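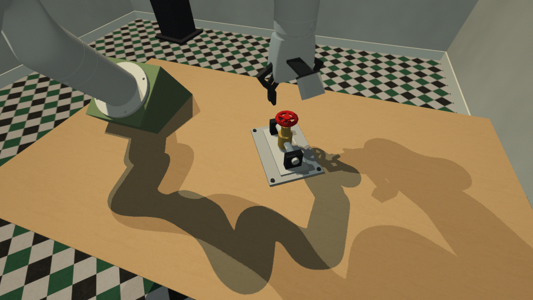
Home Products News Careers Contact
Search news releases

Grokivon Publishes Chore Test Results for Two-Armed Robot

Turning a valve is close to ready, company says, but most household jobs are not

DECEMBER - Grokivon today released results from Waltilura, its simulated test program for household and shop-floor chores. The program asks whether a robot can finish an ordinary job without help from a person.

The company ran 1,044 trials using its Romus control software. Romus completed 719 of them. Most of the successes came from short jobs with one fixed object, such as turning a handwheel on a mounted valve. Folding towels and clearing a cluttered counter had the lowest scores.

"A shop could use this for valves and switches before a family could use it for laundry," said Hye-jin Wang, who leads testing at Grokivon. "We would not put it in a kitchen today."

Each trial had a limit of 60 seconds. A trial that ran over was scored as a failure, even if the robot was still making progress.

All results are from simulation. Trials on physical equipment will begin next, starting with the valve task, and those scores are expected to be lower.

"Contact is the hard part - a wheel that sticks a little, or a grip that slips," said Berhanu Feyisa, an engineer on the Romus team.

The full task list and scoring rules are available from Grokivon on request. Results from the physical trials will be published in the same format, including failed runs.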